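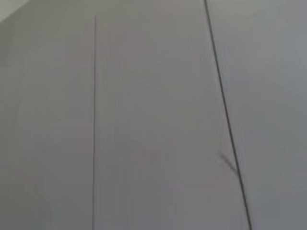
Pale grey panels with narrow dark seams between them.

Seams are where the grime goes to live! Flat fronts and panels wipe down in seconds, but the gaps between them want a bit of love too, and I've become very fond of doing mine on a Sunday with the radio on.

My favourite tool is an old toothbrush with the bristles cut down to half their length (much stiffer, and it doesn't flick muck at you). Warm water, a small squirt of washing-up liquid, and work from the top downwards. For really narrow gaps, wrap a thin cloth round a blunt butter knife and slide it along — gently, please, if the edges are painted.

Sticky patches near the cooker? Lay a warm damp cloth over them for 10 minutes first. It makes such a difference! Then buff dry with an old cotton pillowcase, going with the length of the panel so you don't leave swirls.

Maricel Dimaculangan wrote in to say she uses a pipe cleaner for hinges, and I've tried it — brilliant. Bend the end over first or it scratches.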